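Section 4: Your first pour

By now your Mushi kit should be bolted down, plugged in and showing a steady green light on the base box. If it isn't, go back to section 3, because nothing below will work without it (I've tried!). I like to do this bit in the morning with a cup of tea well out of reach.

1. Set the stop button within arm's length of where you'll be standing.
2. Open the Ceronum panel and pick Pour, then Practice.
3. Set the speed to 250. It goes up to 914, but please don't start there.
4. Put the cup down and hand the bottle to the right hand, cap on.
5. Press Run and keep your own hands clear.

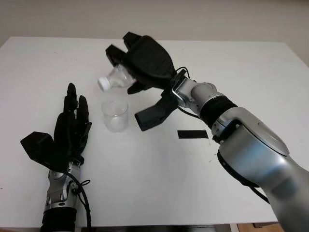
Practice mode runs the whole pouring move without spilling a drop on your table, and I'd do it 2 times before you even think about opening anything. Leave the white screw cap on, as I have, and watch where its end sits when the bottle tips over the glass. If it hangs out past the rim, nudge the cup and run it again. The left hand just stays open and upright out of the way.

Note: a short, heavy-bottomed glass is much easier than a tall one. Muthoni Kirui on our support desk will tell you the same.

Caution: never reach between the hands while the light is flashing. Use the stop button first.

6. If you bought the gripper set too, swap to Grip in the panel and set the squeeze to 400.
7. Check the small screws on each fingertip plate before you load a bottle. Snug is fine, so don't lean on the screwdriver.

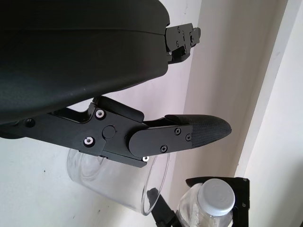

Fig. 4.2 Gripper fingertip with its textured pad, clear cup and capped bottle behind and below.

8. Wipe the pads with a dry cloth and carry on to section 5.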